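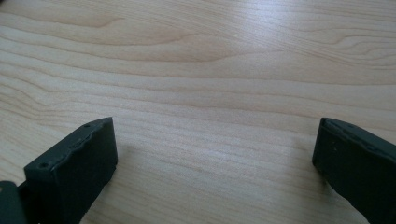
Paid participants wanted: tabletop tasks with hand-held grippers

Allico is looking for 12 adults to help us gather examples for a learning system. You will do small household and desk jobs at a table while holding a gripper in each hand. The recordings go into Pletonis, our project on teaching robot arms to handle everyday objects.

What you will do

Pick things up, move them, put them away and set the table up again for the next try. Most of the objects are desk items such as pens, pencil cases and small bottles. Each task is repeated many times, with the items in a different spot each time. We need 1,000 usable examples in all.
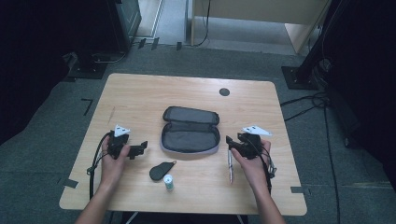 2 min read

Sessions and pay

A session lasts two hours, with a break halfway. Pay is $56 per session, sent by bank transfer at the end of the month. Sessions run through July, mornings or afternoons.

Who can apply

You must be 18 or over and able to use both hands comfortably for repeated light work. No technical background is needed – we give a short practice period before recording starts. Please wear short sleeves and leave rings and watches at home.

How to apply

Fill in the form on the Allico participants page and choose "Pletonis tabletop" from the list. Tell us which times suit you. We reply to everyone by email.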